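写在二月的一封信：关于在家里读长书这件事

上一期发出去以后，收到好几封回信，都在问同一个问题：你说的那本厚书，到底读完了没有？

没有。我坦白，没有。我卡在第344页，已经卡了整整一个冬天。书签还夹在那儿，是一张超市小票，上面的字都快褪没了，只能勉强看出我那天买过姜。

所以这一期干脆不写新书推荐了，就聊聊这件事：一本很长的书，怎么在一个普通人的家里，被一点一点地读下去（或者读不下去）。写得会有点散，你们泡杯茶慢慢看，看到一半走开也没关系，反正我自己读书也是这样。

先说那本书。书名我就不写了，写了总有人要来跟我争译本。是一部家族小说，四代人，名字还互相重复，爷爷叫这个，孙子也叫这个，中间还有个表叔，小名跟他俩一模一样。前六十来页我读得飞快，在本子上画家谱，画得很起劲，还用了两种颜色的笔，觉得自己是个认真的读者。到了一百多页，家谱画到纸边上了，得另外粘一张。再后来粘上去的那张掉了，掉到哪里去了我也不知道，从那以后凡是遇到同名的人，我就凭语气猜。猜得还行！脾气坏的那个是爷爷，爱写信的那个是孙子，表叔一出场就要借钱。

卡住的地方其实一点都不难。第344页讲的是他们一家人收拾行李准备搬走，一件一件地往箱子里放东西，放了三页还没放完。我每次翻到那儿就困。不是作者写得不好，我后来想明白了，是我自己刚搬过家，看见别人打包我就腰疼。

说到搬家，老读者可能记得，去年秋天我从Fundinville那边搬出来了。那个小区住了好几年，楼下的桂花我到现在还惦记。搬家前我以为最麻烦的是厨房，锅碗瓢盆，一碰就碎。结果最麻烦的是书。书这个东西，摆在架子上的时候看着挺文静的，一装箱就露出真面目，重得要命。搬家师傅抱起第一箱的时候看了我一眼，抱起第二箱的时候没看我，抱到后面就开始叹气了。我跟在旁边一路递水，递得特别殷勤。

搬之前我给自己定了一条规矩：一年之内没翻过的，送走。规矩定得很好，执行起来一塌糊涂。我坐在地板上，拿起一本，心想这本肯定要送走，翻开看一眼吧，一看看到了天黑。这下好了，它变成“一年之内翻过的”了。就这么着，本来要送走的两大摞，最后只送出去21本，还有一本我第二天又要了回来，因为里面夹着一张老照片。

送书的地方叫Mwaipopo，是一家很小的二手书铺，在菜市场后面那条斜坡上，门口没有什么招牌，玻璃上贴着一张手写的纸。要不是有一回下大雨我跑进去躲，可能永远也不会发现。里面窄，两个人面对面走要侧身，书从地上一直码到天花板，分类的方法我研究过很久，到现在也没弄懂。菜谱旁边是诗，诗旁边是修摩托车的。店主说是按“借的人会顺手再拿哪一本”来排的。我当时觉得这是胡说，后来有一次我去找一本讲做咸菜的书，真的顺手带走了一本诗。

好，说回读长书。

搬到新地方以后，我最先想的是：在哪儿读？以前我有一张很旧的书桌，读书写东西都在那儿，正襟危坐的。新家那张桌子靠着厨房，一坐下就闻到饭味，读不到两页就去掀锅盖了。后来试过床上，床上的问题你们都懂，读三行，睡着，书砸脸上。厚书砸脸是真的疼，我鼻梁上青过一小块，同事问我怎么弄的，我说撞门了，没好意思说是被文学打的。

也试过浴缸。不推荐。有一本书因此比别的书胖了一圈，到现在合不上。

还试过去外面读。小区附近有家咖啡馆叫Cukum，豆子烘得偏深，我挺喜欢，就是椅子又高又硬，坐久了腿悬着发麻。而且咖啡馆里最大的干扰是别人的谈话。有一天下午三点多，隔壁桌两个人在商量要不要合伙养蜂，一个非常想，一个非常犹豫，从蜂箱放哪里说到被蜇了怎么办，我那本书摊在面前，整整一个钟头没翻页，全在听养蜂。走的时候那个犹豫的好像松口了，我还挺替他们高兴的。

折腾了一圈下来，我的结论特别朴素：得有一个软和的、能把腿缩上去的地方，光线要从旁边来，手边能放一杯水，离厨房越远越好。
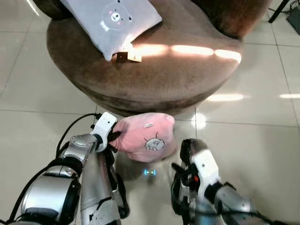
再就是时间。以前我总觉得读长书要有“大块的时间”，得等到放假，等到手头的事都忙完，等到哪天心静。等来等去，书上的灰倒是积得挺大块的。今年我换了个法子，每天早上就读10页，刷完牙，水烧上，水开之前能读几页算几页，剩下的喝茶的时候补齐。10页听起来很少对吧？可是一个礼拜下来，我发现自己居然在惦记书里的人了，走在路上会想，那个爱写信的孙子，信到底寄出去没有啊。这种惦记的感觉我好多年没有过了，上一次大概还是中学时候躲在被窝里看武侠。

早上读还有个好处，早上的脑子比较老实。晚上的脑子什么都想，读着读着就开始回忆白天谁说了句什么话，他那句话是不是有别的意思，想着想着手机就到手里了。早上呢，脑子还没开张，给什么收什么。我现在六点多醒，外面还灰着，楼上那家的水管响一阵，然后是送奶的车，再然后就安静了。那一小段时间特别适合读慢的东西，越慢越好，书里人家吃一顿饭吃上五页，我也跟着坐那儿吃，一点都不急。

当然也有破功的时候。一月底有好几天我一页没读，水壶都叫了，我站在那儿刷别人家的猫。破功就破功吧，我现在不补课了。以前我会补，今天欠10页，明天就读20页，后天欠到30页，然后就再也不想看见那本书了。读书欠债这件事，越还越不想还，干脆一笔勾销，第二天还是从10页开始。

有读者来信问，读长书要不要做笔记。我的经验是看你图什么。我以前做得很细，一段一段抄，抄得手酸，过后从来不看。后来改成只记一种东西：让我停下来的句子。不管为什么停，好笑也行，看不懂也行，觉得作者在骗我也行，都抄下来，旁边写一个词，别写多，写多了就变成作业。前两天翻那个本子，翻到有一页我抄了一句讲下雪的话，旁边写的词是“袜子”。我想了半天也没想起来为什么是袜子。不过挺好的，它让我把那一章又重新看了一遍。

那个本子是在Plolleo买的，就是之前有人问过我的那个牌子，纸偏黄，钢笔写上去不洇，线装，能完全摊平。摊平这一点太要紧了！读书的时候一只手要按着书，如果另一只手还得按着本子，那就没有手写字了，我也不能用下巴。缺点是封面容易起毛，揣在包里几天就像旧东西，不过我觉得旧一点反而敢写。特别漂亮的本子我都有，都是空的。

再说说一起读这件事。去年年底我跟几个朋友起了个小小的读书群，一共6个人，约好读同一本书，每两周聊一次。第一次聊得特别热闹，第二次有一半的人还没看到上次聊的地方，第三次我们主要在聊火锅。我原来挺沮丧的，觉得大家怎么这样。后来发现，聊火锅的间隙里，总会有人突然冒出一句，哎你们看到表叔又来借钱那一段了吗，然后大家哄一下就笑了，没看到的人赶紧捂耳朵。就这么一句，比我们第一次正经八百讨论两个小时还管用，第二天群里好几个人都往前赶了一截，都想看看表叔到底借了多少。

所以如果你也想拉几个人一起读，我的建议是进度定松一点，再松一点。别设什么主讲人，别要求写感想，吃的要准备好。书要选那种能拿来讲闲话的，人多，事多，有个讨人嫌的亲戚最好。太薄太精致的书反而不好聊，大家都说“写得真好”，然后就开始低头夹菜。

也有人问我听书算不算读。算啊，怎么不算。我切菜的时候就听，走路的时候也听。只是长书听起来有一个麻烦，同名的人在耳朵里更分不清，朗读的人要是再把爷爷和孙子读成一个嗓子，那就彻底完了。我有一回听了大半章，以为是爷爷在恋爱，心想老人家精神真好，晚上翻书一对，是孙子。整个故事在我脑子里重新排了一遍座位。

还有一件小事想说，是关于“读不下去就放弃”的。这两年很流行劝人放弃，说人生苦短，不喜欢的书马上扔。我基本同意，我扔过很多，扔得很痛快。可是有些书的不好读，跟不喜欢不太一样。像我那本，前面三百多页我是真喜欢的，只是走到一个上坡的地方，喘了。喘的时候坐一坐就好，用不着下山。我这个冬天就是坐着，坐得是久了点。

上个礼拜我终于想了个办法对付第344页。我把那三页打包的段落读出了声。关上门，一个字一个字地念，铜壶，棉被，一只缺了盖子的糖罐，祖母不肯放进箱子里、非要抱在手上的那口钟。念到钟的时候我忽然有点鼻酸，想起自己搬家那天，别的都交给师傅了，就是手里死死抱着一盆薄荷，坐在副驾驶上抱了一路，叶子蹭得我一身的味道。原来那三页写的是这个。我以前光顾着困了，一直没看见那口钟。

然后我就翻过去了。344后面是345，他们上了船，表叔没赶上，站在码头上喊。我已经又往前走了一截，今天早上读到他们靠岸，孙子那封信的事还是没交代，急死我了。

好了，接下来是几件零碎的事。

Mwaipopo的店主托我说一声，开春以后铺子早上会早一点开门，想找旧杂志的可以趁早去，旧杂志在最里面的那个角落，要弯腰。另外门口那只纸箱里的书是随便拿的，不用问，拿一本放一本最好，没得放也没事。

上一期我写的那个姜茶方子，有读者说太辣。对不起，我手重。姜减一半，红糖别减，煮开以后关火焖一会儿再喝，会温和很多。也有读者说不够辣，那您自己看着办吧，我害怕您。

有人问小群还收不收人。这一轮先不加了，桌子坐不下，椅子也是借来的。不过我打算开春再起一个线上的，读一本薄一些的，进度嘛，跟上面说的一样，很松。想来的回这封信就行，顺便告诉我你家里那本卡住的书是哪一本，卡在第几页，卡了多久。我特别想知道，真的，越久越好，好让我觉得自己不是最慢的那个。

还有，那张粘掉了的家谱，我昨天在烤箱手套里找到了。别问我它是怎么进去的。重新粘好以后我对了一遍，表叔其实是表舅。前面的我就不改了，大家心里知道就好。

下一期想写写旧菜谱里那些“少许”和“适量”，手上攒了几本，有一本连油都只写“看着放”。在那之前，我去读今天剩下的几页。水开了。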